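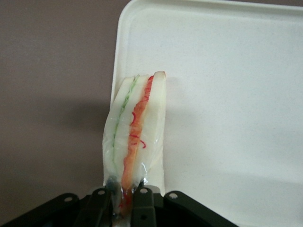
*Shakuntala Khurana and Yogesh Rajput*
*Supervised by Manju Pal. Submitted 9 March 2024*

## Lunch Habits Among First-Year Students at Millis Hall

This report examines how first-year students choose a midday meal on teaching days. A paper survey was handed out in the Holtent and Skokley residences, and 299 completed forms were returned. Forms with no residence marked were left out of the results.

Price was the reason given most often for skipping a hot meal. Students with a short break between classes also tended to buy wrapped sandwiches and eat them on the way to the next room.
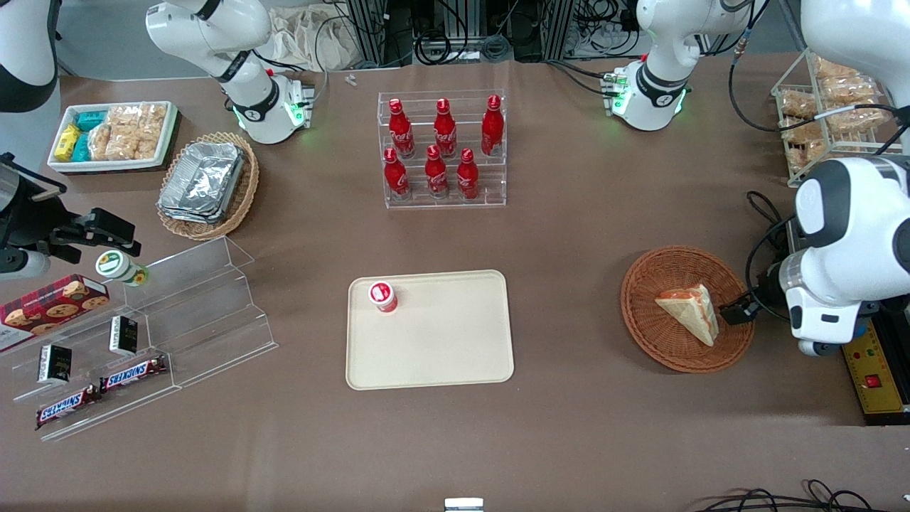 Answers from Skokley differed on one point. Residents there have a shared kitchen on each floor, and 43 of them reported bringing food from home at least three times a week. The Holtent kitchens were closed for repairs during the survey period, so the two residences cannot be compared directly on this question.

A second survey is planned for May. Shivam Sachdeva will revise the questions on meal times.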